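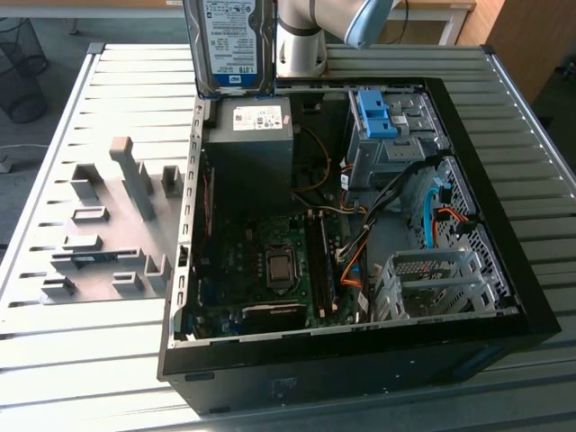

Merico bench cell with an opened desktop tower and a 1.0TB hard drive.

Merico Bench Cell, good practice for operators
Supplied by Altisico. Text revised December 2022.

The cell is for dismantling and assembly of desktop computers. Please read these rules before the first start.

Disconnect the computer from mains power and wait 5 minutes. Lay the tower on its side on the slatted table, open side up. Speed in teaching mode must stay under 200 mm per second. Keep 700 mm free from the table edge when the arm runs in automatic mode.
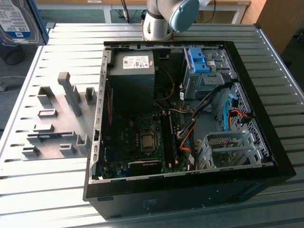 Cables inside the case should be moved away from the path of the arm by hand, with the arm stopped. Do not touch the CPU socket without a wrist strap. Hard drives are held by the sides only, and the gripping force for them is set to 20 N.

Your own risk assessment is still required, also if the cell is not modified. For questions about the rules write to Quang Phùng at our Lulstead office.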